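Equipment Planning for Automation Programs
Handout 4: Budgeting for a Hand-Data and Manipulation Bench

Purpose of this handout

This handout accompanies the fourth lecture of the course. It covers the preparation of a purchase plan for a bench at which manual tasks are recorded for later use in robot training. Students should read it before the planning exercise and bring a completed draft of the worksheet in Section 5.

The worked case is the Magesa bench, a single-table station proposed for the Hurside teaching laboratory. The case was chosen for its modest size. A plan of this kind can be checked line by line in one session, and most of the errors found in larger plans can be found in it as well.

1. Begin with the task list

A purchase plan begins with the tasks to be recorded. The list of equipment comes second. In the Magesa case the task list consists of short tabletop activities: marking paper with a highlighter, removing and replacing a marker cap, moving small items into and out of a bowl, and sorting items by color. Each of these places a demand on the hardware. Marking a sheet of paper requires fine finger movement, which a bulky glove will restrict. Sorting requires reach across the full width of the table, and cable length must be planned accordingly.

Students often submit a plan in which the most costly item has been selected first and the tasks have been written to suit it. Such plans will be returned for revision.

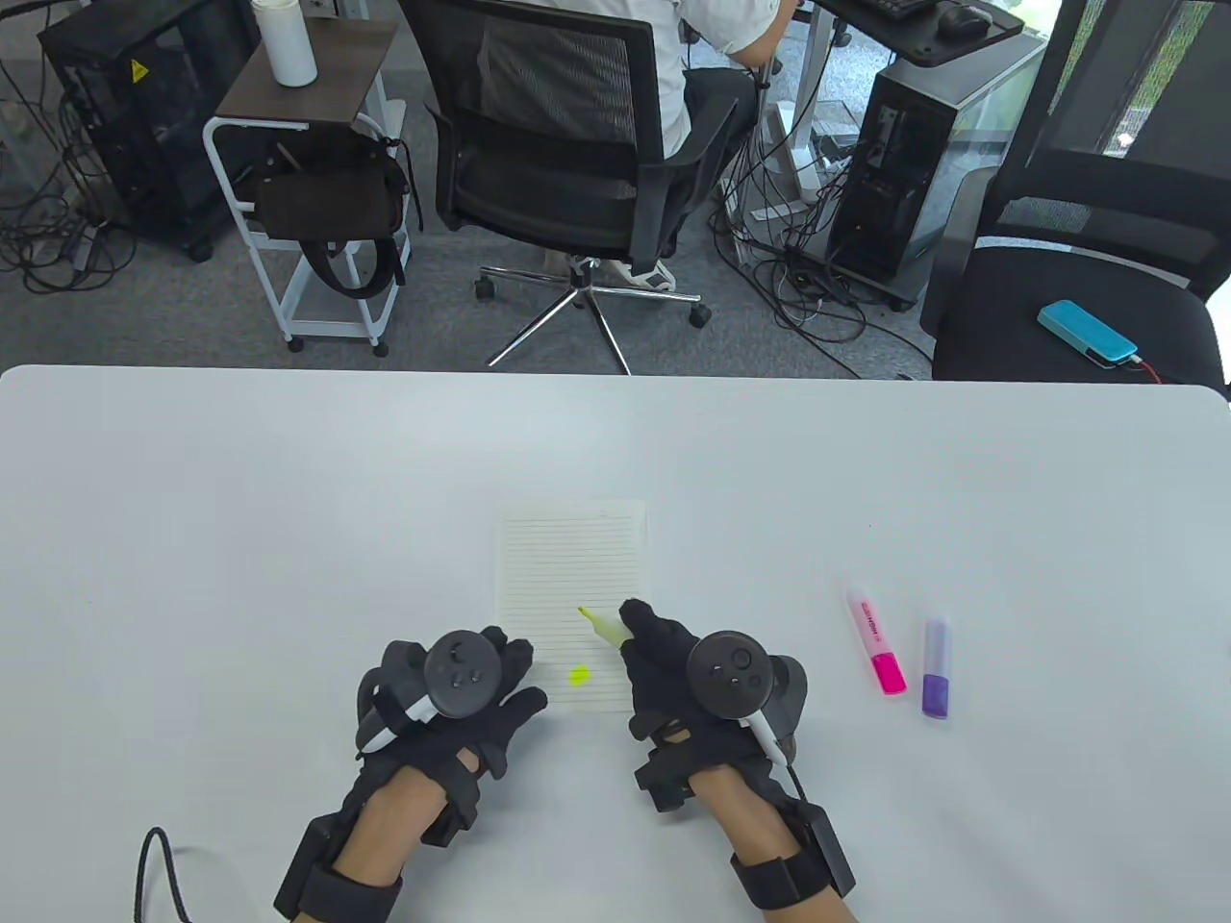
2. Capital items

Capital items are those expected to remain in service for the life of the program. For a single bench they fall under the following headings.

Hand tracking. Gloves, controllers, wrist straps and the receiving hardware. Quotations should state whether the gloves are included with the controllers or sold apart. In the Magesa case the supplier, Nollden, quoted the two separately, and the first draft of the budget omitted the gloves altogether.

Hand-held grippers. The course case uses the Wuvon gripper with its own camera. A quotation for a gripper should list the camera, the mount, the cable and the software license as separate lines.

Computing. One computer for each recording position, with sufficient storage for a full day of work. The plan should name the person or office responsible for moving data off the machine.

Furniture. Table, chairs, cart and shelving. These are frequently taken from existing stock and entered at zero cost. This is acceptable, but the item must still appear in the plan so that its replacement can be considered later.

Power and cabling. Outlets, extension leads, cable covers and ties. This heading is left out more often than any other. A bench that can be used safely on the first day has had its cabling planned in advance, and a floor plan showing each cable run should be attached to the budget.

3. Consumables and small items

The surface of the bench and the articles placed on it deserve their own page in the plan. They cost little individually, yet they determine whether a session can proceed. A suitable stock for the Magesa tasks would include a bowl in a strong color, such as the bright pink one on the gray tabletop here, together with markers whose caps can be told apart at a glance. A marker with a purple cap and a pale barrel serves well, as the cap and the body are easily separated in a recording. The finish of the table should also be considered at this stage. A surface that returns strong daylight from a window may call for a blind or a matte covering, and either one must be entered as a cost.

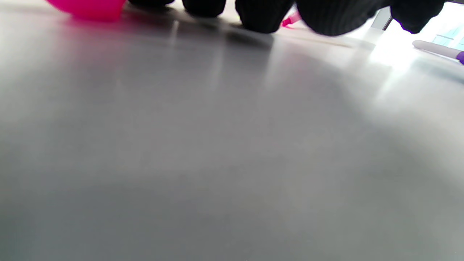 Replacement stock should be ordered with the first purchase. Markers dry out, paper is used up, and knit gloves wear at the fingertips. The plan should therefore state a quantity for the opening order and a date by which the stock will be reviewed. Gloves require particular attention, as the fingers do most of their work close to the table. The black knit glove shown over the tabletop is of the kind that should be carried in more than one size, with a spare pair held at the bench. Paper, markers and similar articles may be grouped on a single line, provided that an itemized list is attached.

4. The Magesa budget

The approved ceiling for the bench is $3000, excluding computers and furniture already held by the laboratory. The revised plan comes to $2988. The main line, at $2000, covers hand tracking and the gripper on a shared education quotation. A separate line of $44 covers the opening stock of markers, paper and small items. The remainder is assigned to gloves, cabling, a window blind, delivery and a service allowance.

Two points should be noted for discussion.

First, the margin beneath the ceiling is $12. A change in the delivery charge alone could exceed it. Students should consider whether the plan ought to be approved in this form, or whether one item should be deferred to the following budget period.

Second, the service allowance covers the first year only. Controllers and straps are handled daily, and the plan makes no provision for them after that year. A reviewer would be justified in asking for a second-year figure even where no funds are yet available.

5. Planning worksheet

Complete each item in full sentences or in a table. Notes in the margin will not be graded.

Task list, with the equipment each task requires.
Capital items, with supplier, unit price and expected service life.
Items taken from existing stock, with present condition.
Consumables, with opening quantity and review month.
Power and cabling, with a floor plan.
Lighting and window treatment.
Storage for recorded data, with the responsible office.
Service and repair, first and second year.
Items deferred, with the reason for each.

6. Requirements for quotations

At least two written quotations are required for any capital item. A price taken from a web page is acceptable for consumables only. Quotations must show delivery, tax and license fees separately, and must remain valid through the end of March, when orders for the laboratory are placed. Where only one supplier can provide an item — as with the Wuvon gripper in this case — a short statement to that effect should take the place of the second quotation.

Drafts are to be submitted in print at the start of the next session. The floor plan may be drawn by hand, provided that dimensions are marked and each cable run is labeled at both ends.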